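Two arms, pegboard, tool slips in gripper when it comes near the hooks

Asked by Yara Bataineh

Hello all. I am building a tool sorting setup in our shared workshop in Taltamport. The robot has two arms and it works at a bench with pegboard behind. Light tools are mostly fine. With pliers I have trouble: the tool turns in the fingers on the way to the hook, and then it misses. 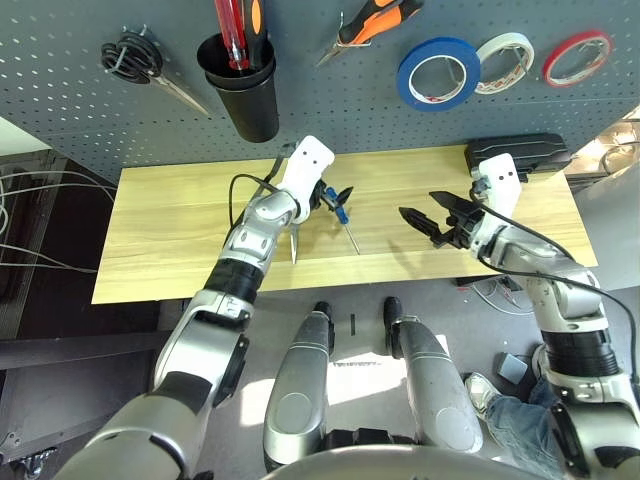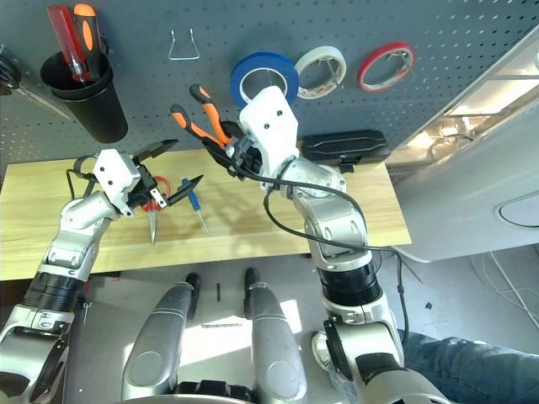

The bench and the pegboard, with both arms at work.

I closed the grippers at 50 percent force first, then 70. At 70 it holds better but the wrist motor becomes warm after some time. Should I change the fingers, or is it my grasp point? I would like to keep the fingers if possible.

3 answers

Markos Kokkinos
I had the same problem at home last August. It was the grasp point. Pliers have most of their weight near the joint, so if you hold them by the end of one handle they will always swing. Take them close to the pivot and go back to 50. Also I glued 2 mm silicone sheet on the fingers - not beautiful, but it helped very much. Clean the metal with alcohol before, or the glue will come off.

Abdelilah Abdelaziz
just buy better grippers

Magdy Abdel Rahman
I agree with Markos about the pivot. One more thing to check is the speed near the board. Mine was stopping too hard and the tool moved at that moment, even with a good grasp. I made the last part of the path slower and most of the misses went away. Please write which controller you use, then I can say where the setting is.

Comment from Yara Bataineh: It is the Greltero one. I will try the pivot first and the silicone after.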